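Tinmont 叠衣套件用了三周，写点记录

八月租期到手的那套 Tinmont 叠衣套件，到这周一刚好满三周，厂家的试用期也到头了，得决定留还是退。先把用下来的情况写在这里。 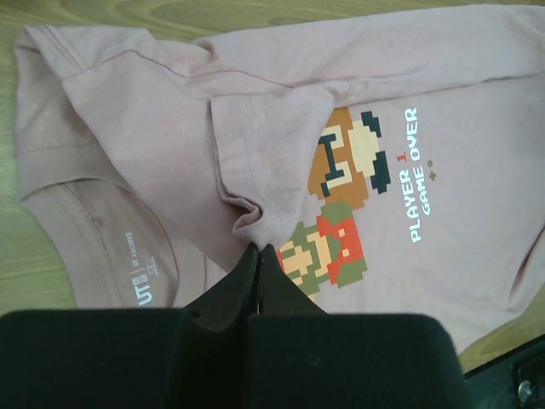
先说配置。我租的是单臂加腕部相机的那一档，夹爪是出厂自带的两指款，控制盒放在桌子底下，软件叫 Haruna，装在自己的电脑上。双臂档贵不少，我家桌子也放不下，所以没考虑。下面说的都只针对单臂这一档，双臂什么样我不知道。

安装

箱子比想象中重，说明书是薄薄一本，中文部分翻译得一般，但图画得清楚。底座用夹具固定在桌沿，桌板太薄的话要加垫片，垫片在配件袋里，我第一遍没翻到，还去楼下五金店买了一片，回来才发现多余。

接线没有难度，电源一根，数据线一根，急停按钮一根。急停的线偏短，只能放在桌子右手边，左撇子用起来会别扭。通电以后要做一次标定，把随箱的标定板放在桌面上，按软件提示挪几个位置。我做了两遍才过，第一遍傍晚的光从窗户斜着进来，标定板反光，软件一直报错。拉上窗帘就好了。

从拆箱到第一次动起来，我花了一个下午。厂家页面上写的是“开箱即用”，这个说法我不太同意，手边没有螺丝刀和水平尺的人大概还要再久一点。

软件

Haruna 的界面分左右两块，左边是相机画面，右边是动作列表。每件衣服先选类型，短袖、长袖、裤子、毛巾，然后它去找可以下手的地方，一般是袖口或者下摆，在画面上标一个点。你可以直接确认，也可以拖动这个点。

我前几天都是一路确认，失败率比较高。后来养成习惯，看一眼它标的点，偏了就拖一下，情况好很多。最常见的毛病是把点标在印花的边缘上。衣服上图案对比强的时候，它容易把图案的边当成布料的边。纯色衣服基本没有这个问题。

厂家的更新说明里说下个版本会改进，什么时候发没写。我写邮件问过，回信的是客服 Nanami Kikuchi，回得很快，说还在测试，不方便给日期。她另外教了我一个办法：在设置里把“边缘灵敏度”调低一格，再把衣服有图案的一面朝下放。前一半有用，后一半我试了几次就不弄了，翻面也是要人动手的。

叠衣服的表现

三周里我一共让它叠了431次，这个数是软件自己记的。其中47次中途要我伸手，要么是夹空了，要么是叠到一半布料滑脱。还有19次它自己判断不对，停下来重新来过，最后叠完了，我没管。

短袖 T 恤是它做得最好的一类。夹住袖口，往里折，换边，再折，最后从下摆往上对折。速度不快，我自己动手肯定比它快得多。但它可以在我做饭的时候慢慢弄，这个时间对我来说不算成本。

棉的比化纤的好夹。很薄的速干面料，两个指尖合上去经常只捏到一点点，一提就掉。指尖上可以贴厂家另卖的防滑片，我买了一包，贴上以后速干衣服能好一些，但是要常换，用脏了就不黏了，等于多一笔耗材。

袖子是容易出问题的地方。袖口的布有缝边，比别处厚，夹的时候会皱成一小团，折过去以后如果不压一下，那个角就翘着。软件里有个“压平”的步骤，默认是关的，我建议打开。打开以后每件会慢一点，叠出来整齐不少。

领口它处理得很保守，基本不碰。领子要是本来就歪着，叠完还是歪的。对我来说无所谓，T 恤往抽屉里一放，领子歪一点看不出来。讲究的人可能受不了。

长袖要差一些，主要是袖子太长，单臂拉不直，常常在中间打个弯。裤子还可以，牛仔裤比运动裤好。毛巾最稳，几乎没出过错，不过毛巾本来也没什么好叠的。

衬衫我试了几件就放弃了。扣子、领子、袖克夫，哪一样它都对付不好，叠出来还得拆开重叠。厂家支持列表里也没有衬衫，这个不能怪它。

桌面的影响

这一点说明书里只提了一句，我觉得应该多写几句。桌面太滑，衣服会被整件拖走；太涩，布又推不开。我一开始铺了一块桌布，布和布粘在一起，它夹衣服的时候连桌布一起提起来，急停按了好几回。后来把桌布撤掉，直接在桌面上叠，好多了。

还有颜色。衣服颜色和桌面太接近的时候，它找边会慢，有时候干脆说找不到衣服。我有一件浅黄的旧背心，十次里它总有几次认不出来，后来那件就不给它叠了。

灯也有讲究。顶灯从正上方打下来，褶皱的影子浅，识别反而稳。我在侧面放过一盏台灯，影子拉长了，它把影子当成折痕，在没有布边的地方去夹。台灯拿走就正常。

噪音和耗电

噪音比洗衣机小，比冰箱大。关节转动的时候有一点嗡嗡声，夹爪合上会咔一下。晚上十点以后我不开，主要是怕传到隔壁，在自己家里隔一道门就听不清了。

耗电我没有单独测，电费单上看不出差别。待机的时候控制盒摸着是温的，我不用就拔掉。

和 Brokov 比

之前在朋友家用过一次 Brokov 的那款，是一体机，衣服从上面夹进去，叠好从下面出来。那个快，也整齐，但是体积跟一个小柜子差不多，而且每件衣服要人先夹好，等于还是站在旁边伺候。Tinmont 这套是你把衣服摊在桌上就可以走开，前提是摊得比较平。如果从洗衣篮里一把抓出来团着扔上去，它也会试着拉开，成功与否看运气，我一般还是先抖一下再放。

两个东西的思路不一样，不太好说谁更好。家里人多、衣服多的，我会推荐一体机。像我这样一个人住，顺便也想拿机械臂玩点别的，套件更合适。它的接口是开放的，可以自己写动作，我写过一个把袜子按颜色分开的，写得不好，深蓝和黑分不清，还在改。

售后

第二周的时候夹爪有一根手指合不严，中间留着缝，夹薄的布老是漏。联系客服，让我把手指根部的螺丝紧一下，紧完重新标零点。照做以后好了。如果自己弄不了，可以寄回 Fluvdale 的维修点，运费在租期内由厂家出，买断以后自己出。这个条款写在合同比较靠后的位置，想买断的人留意一下。

另外租约默认自动续期，要在到期前自己去后台关掉。后台那个开关藏得有点深，在“账户”下面的“计划”里，不在“订单”里。我找了一阵。

留还是退

我决定再租3个月，不买断。理由很简单，短袖和毛巾占了我要叠的衣服的大半，这部分它能做下来。到了秋天换成长袖，它的表现会打折扣，到时候看新版软件出不出来，再做决定。

价格我就不写了，每个地区不一样，官网上能查到，活动期间也经常变。有一点提醒一下，防滑片和备用手指不包含在租金里，算预算的时候要加进去。

有问题可以在下面留言，接线和标定的部分我能答，双臂档的不用问我。袜子那个脚本等改好了再放出来。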